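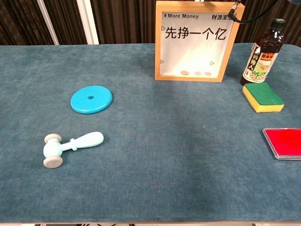 Hall hire changes from January

Hire rates and booking rules for the Goven Hall will change in January. The new rates apply to any booking made from then on. Bookings already confirmed stay at the old rate, including those that fall later in the year.

The main hall will be $40 an hour for local groups and $80 an hour for private functions and commercial hirers. The supper room is included with the main hall after 5 pm and can be hired separately during the day. Kitchen use is no longer charged as an extra, but hirers must bring their own tea towels and take their rubbish with them. The bins behind the hall are for the playgroup and the library annexe only.

A bond of $600 now applies to all private functions. It will be refunded to the card used for payment once the hall has been checked. Regular weekly groups do not pay a bond, but they do need to sign the new hire form before their first session of the year. Forms are at the library desk or can be emailed on request.

Storage

The cupboards along the side passage are full. Groups with gear in them are asked to go through it before the Christmas break and take home anything they no longer use. Labels should show the name of the group and a current phone number. Several boxes carry the name of the Liem Street quilters, who now meet at the church centre, and these will be moved to the shed if they are not collected. The old urn is staying where it is until someone finds the lid.

Folding tables go back on the trolley with the legs facing in. Please don't drag them. The boards near the stage were sanded and resealed over winter and already have scratches from one end to the other.

Parking

The gravel area off Berno Road is open again. Drainage works there are finished and the temporary fence has been taken down. The two spaces beside the ramp are for permit holders at all times, including during set-up. Delivery vehicles can use the Dosmont Lane gate, which is unlocked from 7 am. Whoever has the hall last in the evening is responsible for closing it.

Heating and cooling

The wall heaters run on a timer and switch off after 2 hours. Press the green button once to restart them. Holding it down trips the safety switch, and the switchboard is locked after hours. The ceiling fans work from the dial next to the kitchen door. One fan at the stage end is noisy on the highest setting and a replacement motor is on order.

Bookings

Requests for school holiday dates are open now. Weekly groups have first choice of their usual times until the end of November, after which unclaimed times go to the waiting list. Email the bookings desk with the date, start and finish times and the rooms you need, and allow for setting up and packing up in those times. Keys can be picked up from the library on the day of hire, up to closing time at 5.30 pm.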